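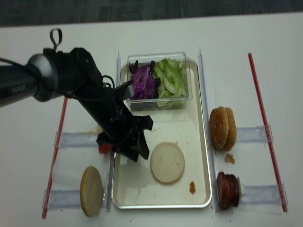 Plateau métallique sur une table blanche.

Quand on achète une maison dans une ville qu'on ne connaît pas, on passe par une agence, et dans la plupart des cas cette agence travaille d'abord pour le vendeur. Les acheteurs le savent vaguement. Ils l'oublient à la deuxième visite, quand la personne qui ouvre les volets devient sympathique.

Je défends depuis longtemps une mesure simple : que les honoraires soient annoncés en euros, séparément du prix, dès la première ligne de l'annonce, avec le nom de celui qui les paie. Un pourcentage en bas de page ne suffit pas. L'acheteur emprunte pour une somme totale et ne refait pas le calcul.

À Grorcombe, où j'ai suivi le marché pendant deux ans, j'ai relu 235 annonces. Dans 13 d'entre elles seulement, le montant des honoraires figurait en toutes lettres avant la description du bien. Les autres obligeaient à ouvrir un second document ou à téléphoner. Malcolm Kershaw, qui dirige l'agence Entwistle, m'a répondu que ses clients ne posaient jamais la question. Je le crois volontiers. On pose rarement une question dont on ignore qu'elle se négocie. 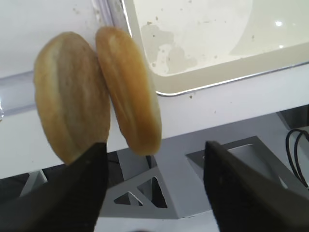
Beryl Holroyd

L'objection habituelle est que l'affichage détaillé ferait fuir les acheteurs vers les ventes entre particuliers. Certains partiront, sans doute. Ceux qui ont besoin d'un intermédiaire resteront, et ils sauront ce qu'ils paient : les visites, la vérification des diagnostics, le suivi du dossier jusqu'au notaire. Amber Gosling, qui a revendu l'an dernier un appartement dans le quartier de Trukevwood, a payé 1703 euros de frais annexes découverts la veille du compromis. Elle les aurait acceptés sans discuter si on les lui avait présentés au départ.

Reste la question du mandat. Un même agent ne devrait pas pouvoir conseiller les deux parties sans le dire par écrit. Cette déclaration tient sur une page. Cyril Pearce, agent indépendant, la fait signer à chaque client depuis octobre et n'a perdu aucun mandat. Les grandes enseignes peuvent en faire autant dès maintenant, sans attendre qu'un texte les y oblige.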